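Do white surfaces really stay white?

3 Dec 2023

I have been reading for years that a plain white surface is the thing to have. White table, white shelf, white whatever. It makes the room bigger, it makes you calmer, it goes with everything. I have never believed the calm part, and I only half believe the rest, but in September I gave in and bought a plain top from Tatotwood to replace the brown one I'd had since my first apartment. It cost 2,977 before delivery, which in my house counts as furniture you have to think over, so I thought it over for most of the summer.

The product page said "effortless to keep clean." I wrote that down because I wanted to hold somebody to it later.

So, is it? For the first week, sure. Any surface is easy to keep clean when you're scared of it. I put a cloth under my mug. I moved my keys to the windowsill. Then I got used to it and went back to being myself, and that's when you find out what you bought.

Crumbs are fine. You see them right away, you wipe them off. Coffee was fine too if I got to it before lunch. Pencil came off with a damp cloth. What did not come off with a damp cloth was the gray stuff, those thin little streaks you get when something hard and dull gets dragged across. I think most of mine come from the bottoms of things: a lamp base, a pot, a box with a staple in it. On the brown top I must have made hundreds and never saw one.

I asked at Skerkell, the hardware place in Kawaguchi, and came home with a bottle of Jarnetel, which the man there swore by. The label promised no residue. I did half the top with that and half with baking soda and water on an old T-shirt, and left them overnight so I could look at them in morning light when I wasn't annoyed. I could not tell you which half was which. The Jarnetel was 443 and the baking soda was already in the cupboard. I'm not saying the stuff doesn't work. I'm saying I rubbed hard both times, and I suspect the rubbing did it.

The other thing I've come to doubt is the melamine sponge. Everybody recommends them. They do take marks off, but they are a fine abrasive, and on a matte finish I'd expect to end up with a shiny patch where the streak used to be. I tried one on the underside first and I wasn't thrilled. Maybe I pressed too hard. I put it back in the drawer.

What I've settled on is dull. Warm water, a drop of dish soap, dry it off after. Felt dots under anything heavy. I leave the faint marks alone unless I can see them from the doorway, and mostly I can't.
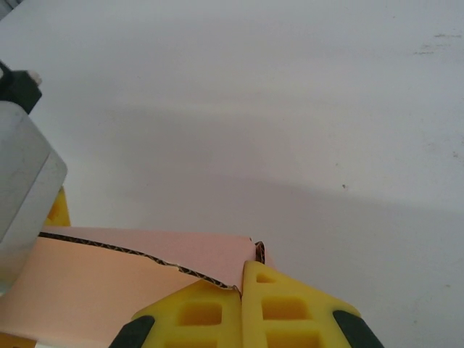

Tomomi Oshima thinks I gave up too early on the streaks and should try a plain white eraser, the school kind, rubbed in one direction only. She says hers took off marks that had been there since she moved in, and that a speck is usually something stuck on, so try a fingernail before any cleaner. Fine. An eraser is cheap and I'm willing to be wrong for that kind of money. I'll test it on the back edge first, where the wall hides everything.

I still don't feel any calmer. It does look good in the morning, I'll give it that much. If you're about to pay extra for a special coating I would ask the store what the coating does when you slide a pot across it, and wait to see if you get an answer. I asked about mine and was told it was "very durable." So was the brown one.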